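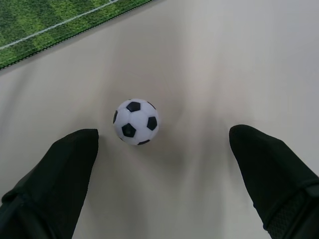
Games Room Refit: Progress Report to Fendix

Thursday, July 25, 2019

Reporting period: May to date
Prepared by: the Sinis Community Centre programs desk

1. Where things stand

The table soccer corner is further along than the rest of the room, and I would not read too much into that. It was the easiest part of the job. The playing surface and the small parts were always going to come first, and the harder items (storage, lighting over the shelves, the sticking door) are all still open.

We have settled on the small black and white soccer-style ball in place of the plain ones. It looks the part. The black patches show up well against a pale tabletop, and the kids who tried it liked it straight away. Whether the pattern stands up to a school holiday program is another matter, and the supplier's colour guarantee runs out well before I would want it to.

2. Spending

The Pleltum order came to 200 dollars, including freight. Of the 93 dollars set aside for small replacements, 69 has been spent. I was told in May that the remainder would carry us to the end of the year. I doubt it. Table soccer balls disappear under radiators, into pockets and out the door, and the original budget seems to have been written by someone who has never run a games room.

3. The Ķēniņš proposal

Ķēniņš has offered a "play engagement package" with a branded scoreboard, a laminated set of rules and a half-day workshop for staff. I have read the brochure twice and still can't say what the workshop teaches. The scoreboard may be worth having. I recommend we ask for a price on that alone and leave the rest.

4. Feedback

We received 14 comment cards. Most were favourable, though they were filled in at the counter with a staff member standing there, so I would treat them with some caution. The complaints were more useful: the corner is noisy, the ball is hard to get back once it leaves the table, and the older kids don't give up their turn.

5. Still to do

Storage tub with a lid for balls and spare parts. Quoted, not ordered.
Felt pads under the table legs. Promised twice, not delivered.
Sign-up sheet for turns. Drafted, and I expect it to be ignored.
A decision on evening hours, which depends on staffing we don't have yet.

6. Request

We are asking Fendix to release the second instalment on the agreed date, and to let us move the workshop money over to replacements. I can't promise the whole room will be finished by the next report. The storage should be.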